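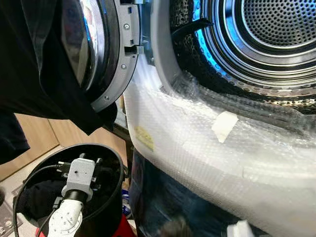

Laundry day got away from me again. I let it go all through the end of the month, and then October showed up and I had no dark socks, no towels, and one clean shirt that I don't even like. So tonight is darks, then towels, then whatever is left at the bottom of the closet. I have not taken the bubble wrap off the front of the machine yet. I know. It still has the bit of white tape on it and a little yellowish label showing through, and every time I lean in to load I get that crinkly noise against my knees. I kind of love it? My old one in the Trurkmont apartment was so scratched up by the end, I think I'm just putting off the first scratch.

Anyway. A few people asked how I'm getting on with a front loader after years of top loaders so, quick post while the darks are going.

The door. Big adjustment. It swings out right where I want to stand, so I had to move the basket over twice before I found a spot that works. Also you have to crouch. My back has opinions about this. I looked at those pedestal things at Clevurance and they wanted 400 for what is basically a drawer, so no. I'm using a folded bath mat under my knees and it's fine.

What I do like — no lid to hold up, and you can just shove things in by the armful. I used to drop socks down behind the old machine constantly. Zero socks lost so far. (I'm sure I just jinxed it.)

Sorting. I've given up on the four pile system. I had the four bag thing from Vendo with the labels and everything and all it did was give me four half full bags and nothing to wear. Now it's darks in one, everything else in another, towels on their own. That's the whole system. If something is new and black it goes in with the darks and takes its chances.

T-shirts inside out, I do stick to that one. Somebody in the comments last time said it makes no difference and maybe so, but I have a couple of black ones that are still black after a lot of washes and I'm not messing with it.

Soap!! I was using way too much. The old machine just kind of ate it. First week here I filled the cup like always and there was foam pressed up against the glass for the entire wash, then it went and added extra rinses and the whole thing ran so long I fell asleep on the couch. Now I use two spoons for a normal load, a bit more for towels. The towels came out softer too. I skip the softener, makes them feel waxy.

Cycles. There are so many cycles. I use three. The quick one is 30 minutes and does great for shirts and stuff that isn't really dirty, just worn. Regular for the rest. Hot for towels and the kitchen cloths. I tried the one called "mixed" and I still couldnt tell you what it does.

Oh and the pockets. CHECK THE POCKETS. I washed a paper napkin with the dark load last week and spent the rest of the evening picking white fluff off of leggings. Best thing for that, by the way, is a dry rubber glove, rub it in one direction and the fluff rolls up. Works on the couch too.

After the last load I wipe round the rubber seal with an old cloth and leave the door open till morning. My upstairs neighbor at Thakur Court told me to do it the day the machine came, hers got a smell in the first summer that she never did get rid of. Takes a minute. I forget about half the time.

Still to sort out: somewhere to hang things. The folding rack takes up the whole hallway and I've walked into it in the dark more than once. Thinking of a rail on the wall above, if I can find teh studs. Will report back.

Ok it's beeping. Towels next.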